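Cultgate Convoy Loss Records, 1941 (Eastern Mediterranean)
README

What this is

A table of merchant and troop transport losses in the eastern Mediterranean during 1941, typed up from port ledgers, survivor statements and two later printed histories. There are 108 rows, one per vessel. Please read the notes on reliability before you use any of it. Most people who have written to us did not.

Files

losses.csv - the main table
sources.csv - one line per source, keyed to losses.csv
disputed.csv - 14 vessels where the sources can't be made to agree

Columns in losses.csv

vessel: name as spelled in the earliest source. Spellings are often bad and we left them bad.
tonnage: gross, where given. Claims made by the attacking side run high and should be treated that way.
cause: mine, torpedo, air attack, grounding, unknown. "Mine" was a popular guess in 1941 and I would not lean on it.
position: as reported. Many entries only name the nearest headland.
aboard: crew and passengers. See below.
confidence: 1 to 3, assigned by Nasrin Mousavi and Jamshid Babaei working separately. Where they differed, the lower score stands.

Reliability

The casualty figures are the weakest part. Passenger lists for troop transports were drawn up in a hurry or went down with the ship, and later authors mostly copied one another. A number that appears in five books may still have a single origin. We found 3 such cases and there are surely others.

Times are worse than they look. Some logs kept local time, some kept the home port's, and several don't say. Nothing has been converted.

The Drirka edition of this table, which still circulates, filled blank positions with estimates and didn't flag them. Don't merge it with ours.

Not suitable for

Wreck location, totals by nationality, or any chart with a trend line on it.

Changes in version 2

Duplicate rows removed (Yasaman Zamani). Source keys repaired. Three vessels moved to disputed.csv after Mojtaba Ghaffari reread the harbor ledger in March.

Corrections

Send them to Naheed Jatoi with a page reference. Family accounts are welcome but will be logged as such.

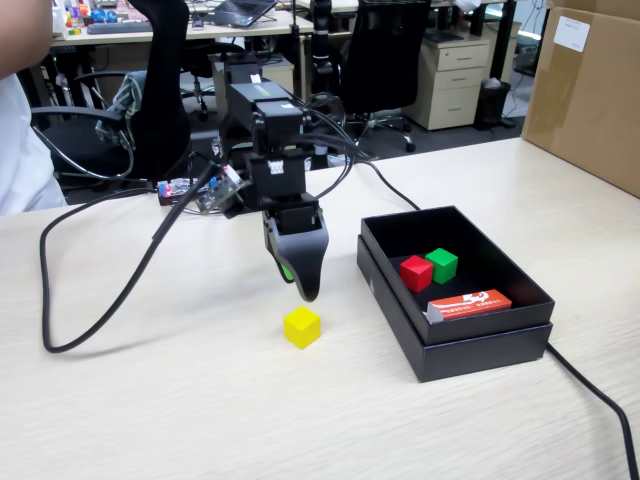 Robotic arm with its gripper open over a yellow cube.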